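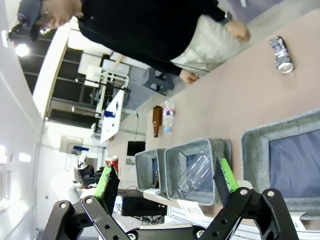
PITTSBURGH – Wednesday, June 21, 2023

Setting up a bin-state check in Revari for a three-bin sort

By Abena Alhassan

This tutorial adds a bin-state check to an existing pick-and-place program. The check uses the wrist camera only. It tells the planner which class of item is already in each bin and stops a place move when the target bin doesn't match. You need a working Revari install, a calibrated wrist camera and a Prusum planner that can already pick from the table. If picking isn't stable yet, fix that first.

The task has three classes: glass, plastic and can. Glass goes to the large bin, plastic to the medium bin and cans to the small one. Bins are open containers with dark linings, and this matters for exposure later on.

Step 1. Define the look pose

Jog the arm until all three bins are in view with the gripper open. Save the joint values under the name look_bins. The open fingers will cover part of the view in every image, so don't spend time hunting for a pose without them. Record the finger opening along with the pose. If the opening changes, the mask you build in step 2 no longer fits.

Set the image rotation in camera.yaml and leave it alone. The detector doesn't care which way is up, but the region file does, and a rotation changed after step 3 moves every region without an error message.

Step 2. Mask the gripper

Run the mask tool from the look pose with the table clear of items:

revari mask --pose look_bins --out gripper_mask

The tool takes 6 images while it moves the wrist slightly between them. Whatever stays fixed in the view goes into the mask. Check the result by eye. Green finger pads usually come out clean. Black linkage plates in front of a dark bin lining often don't, and you may have to fill those areas by hand. Save the mask next to the pose file.

Step 3. Draw the bin regions
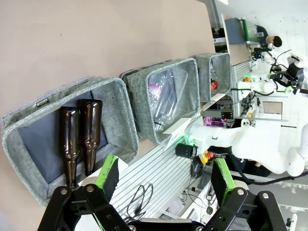 Bin regions are polygons, one for each bin, and they should follow the inside of the rim. Don't include the outer fabric. With the bins in a row, the near wall of one bin hides part of the next, and the far bin shows the least of its interior. Draw only what the camera can see. Two brown bottles lying side by side in the large bin make a useful test, with the necks toward the gripper and highlights on the shoulders, as they are the case most likely to be merged into a single detection. Name the regions bin_large, bin_medium and bin_small. The names must match the planner's place targets exactly.

Keep loose cables and anything in front of the bins out of the polygons. The region file has no depth test, so a cable loop that crosses a polygon counts as content.

Step 4. Fit the classifier

Revari ships with a general container model. It handled brown glass well on our bench and did poorly on crumpled clear plastic, which it tended to report as empty. We added 336 labeled crops and retrained the last layer only:

revari fit --base container --crops crops/ --freeze backbone

Include empty bins in the crops. Include partly hidden items too – a small patch of color near the rim may be all the camera gets from the far bin. Lock the exposure before you collect anything. Auto exposure follows the bright background and turns the linings black.

Step 5. Connect the check to the planner

In the Prusum task file, add the check before each place move:

before_place:
 pose: look_bins
 call: revari.bin_state
 on_mismatch: hold
 on_unknown: retry

Set retries to 2. The call can take up to 10 seconds on the first run while the model loads, so raise the default timeout or send one dummy call at startup. Everett Okafor wrote the startup script we use, and it is in the tools folder.

Use hold for mismatches during setup. Switching to skip hides region errors, and you will find them later in the sort counts.

Step 6. Test

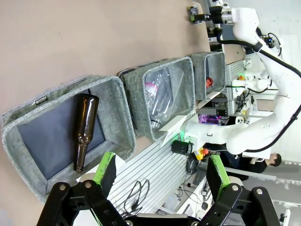
Test view from the wrist camera: brown glass in the large bin, clear plastic bottles in the middle bin.

Start with one item per bin, then add more. A pile of clear bottles should return plastic with a single confidence value, as the check reports a class for the bin and doesn't separate items. Then put a glass bottle in the medium bin on purpose and confirm that the planner holds.

Known problems

State is unknown for every bin: the mask file was not loaded. Check the path.

The large bin reads correctly and the others read empty: the polygons were drawn at a different rotation. Redraw them.

The small bin flips between can and empty: the visible area is too small. Raise the look pose and repeat steps 2 and 3.

Corrections to the region file format go to Myrtle Iwasaki.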